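Comine Grasp Planner

Grasp selection and approach planning for two-finger grippers

Overview

Comine is a grasp planner for arms fitted with a parallel gripper. It takes a depth image or a known object model, proposes grasps, checks each one against the rest of the workspace, and hands a joint path to your controller. It does not replace the controller. If you already run Pomton Motion, Comine installs as a plug-in and uses the robot description you have loaded there. With any other controller you will need the bridge package, sold separately.

Version 5 was released on June 8, 2024. Customers on version 4 can upgrade under their current license, but saved grasp tables have to be converted first. The converter is in the tools folder.

What it does

Grasp proposals. For each target the planner generates up to 400 candidates and ranks them by finger contact, wrist clearance and distance from joint limits. You can change the weight of each term or turn a term off. Upright cylinders, boxes and flat plates have their own samplers, which run faster than the general one.

Clearance checks. Every candidate is tested with the fingers open, closed, and at the lift height. Objects standing close behind the target are treated as obstacles for the whole approach — earlier versions tested them only at the final pose, and that led to some bad surprises on crowded counters.

Wrist camera support. The planner can work from a camera mounted at the gripper. Mask out the fingers and housing once during setup, and the mask is stored with the tool definition. If you change fingers, make a new mask.

Replay. Any planned grasp can be saved and run again in the simulator with the same settings. Logs from a real arm open in the same viewer.

Simulator scenes

The license includes the Loment scene pack, with kitchen and workbench layouts in several surface finishes. Dark wood and veined stone are in there because they gave our own perception code trouble, and we kept the ones that broke it most often. Glossy black objects are still the weakest case for depth-based proposals. Use a known model for those if you have one.

Lighting, surface finish and object placement can be varied by script. Physics settings are kept in a separate file so that you can hold them fixed between runs.

Requirements

Six- or seven-joint arm with a parallel gripper
Linux workstation, 8 cores, dedicated graphics card
Robot description file with collision shapes
Depth camera (not needed for simulator use or known-model planning)

Known limits

Suction tools and hands with more than two fingers are not supported. Soft objects are planned as if rigid. The planner does not estimate weight, so set the grip force in your controller. Moving targets are outside the scope of this version.

Licensing and support

Comine is licensed per workstation, with no limit on the number of arms. A simulator-only license costs less and can be raised to a full one later. Support is by e-mail, and license holders get fixes for as long as the version is maintained. Setup help on site is arranged through Mutiso, our integration partner.

Marcelle Bouvier handles trial requests. Please include your arm model, the gripper's opening width and the controller you use — trial keys are tied to one machine and run for 6 weeks. The next maintenance release is planned for July and will include a faster mask editor.

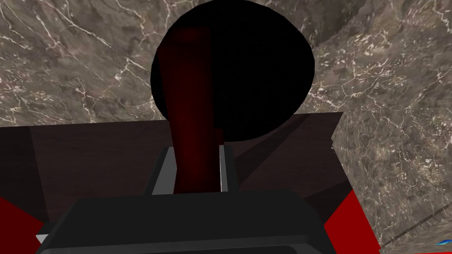

Trial installs carry over to a full license without reinstalling. Enter the new key under Settings and restart the planner. Scenes, masks and saved grasps stay where they are.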